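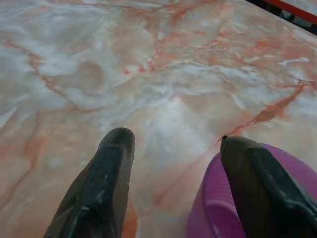 **Barajas gates: the long job is finished!**

We've been waiting to write this one up. The parking gate replacement at Barajas wrapped in October, and all 16 motors are now in, wired and running on the new control boards. If you've driven past the site lately you'll have seen the old orange arms stacked by the fence. Those are gone too.

For anyone who missed the spring issue, the old gates were put in before most of us started here. Parts had gotten so hard to find that Tumelo Kruger was keeping two dead motors on a shelf just to pull gears out of them. Great for keeping things going, terrible for Tumelo's weekends! The new Forngate units use one drive assembly across every lane, so a spare for the north entrance fits the south exit, and the whole kit rides in a single van.

The part I'm most excited about is the safety edge. The old arms only reversed if they hit something hard enough to trip the overload. Now there's a light beam at two heights plus a soft edge on the arm, and Duangjai Mahawong tested every lane with foam blocks, a bike, a shopping cart and (her idea) a very patient coworker's umbrella. She logged 518 test cycles in all. Two lanes needed their beams moved a little lower, and she had that done before lunch.

A few things worth knowing if you're on the call rota:

- The manual release is on the left side of the cabinet now, behind the small flap. Same key as before.
- After a power cut, the arms stay down until someone resets them at the panel. Lane 2 takes longer to come back than the others and we're still looking into why.
- Fault codes show up in Grokomik within a minute or so. Please close them out when you're done, even the silly ones.

We also swapped the hinges on the pedestrian gate by the loading dock. It wasn't in the original plan, but the crew was there, the bottom hinge was badly worn, and Fleler had a matching set in stock. It closes with one finger now. Go try it!

Next up is the first full service, with fresh grease, belt tension and a check on every mounting bolt. There are 156 of those across the site, so if you like a torque wrench and an early start, talk to Duangjai. Coffee's at 6:30 a.m. by the north entrance.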